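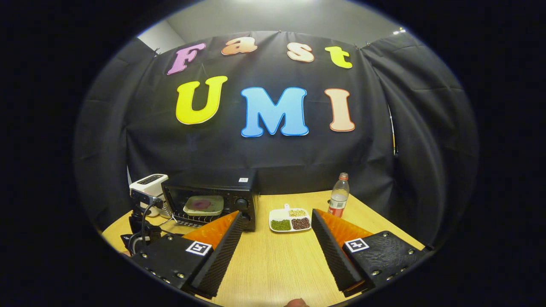

The Understudy

By the time Rhiannon Beddoe got to the hall it was ten past six, and her sister's coat was already on the hook by the door, which meant that Siwan had been there long enough to get into everything.

"You said you weren't coming," said Rhiannon.

"I said I wasn't singing," said Siwan, who had her arms full of sheet music and a pencil between her teeth, and who had said no such thing. "Aled Dafis has lost his voice. Completely. He rang me up and breathed at me."

Now, you have to understand that the Iltden spring concert had been going for 29 years, and that in all that time Aled had sung the shepherd's song right before the tea, with his eyes shut and one hand on the piano, and that people drove over from Pundaden for it and sat through the recorder group very patiently on its account. Rhiannon had played for him for 17 of those years. She knew where he breathed and where he ought to breathe, and she knew that he always came in early on the last verse, so she had got into the way of coming in early too.

"Well, we'll leave it out," she said. "We'll go straight to the tea."

"We will not," said Siwan. "Gemma's going to do it."

Gemma Pilkington was 13 and turned the pages. She was sitting on the piano stool at that moment with her knees together, looking as though somebody had told her the roof was coming off. She had heard the song from eighteen inches away every May since she was small enough to need a cushion, and she had never once, as far as Rhiannon knew, opened her mouth.

"Do you want to, love?" Rhiannon asked her.

Gemma thought about it for a long time. "I don't know how to do it with my eyes shut," she said.

"Then keep them open," said Rhiannon, and sat down beside her, and they both had to shuffle along a bit to make room.

They went through it twice with the door closed. The first time was mostly whispering. The second time Siwan stopped sorting the music, and put the pencil down on the windowsill, and stayed where she was. When they got to the last verse, Gemma came in early, exactly where Aled did, and Rhiannon's hands were already there to meet her.

"Is that how it's written?" Gemma asked.

"No," said Rhiannon. "Let's have it again from the top, and then you'd better eat something."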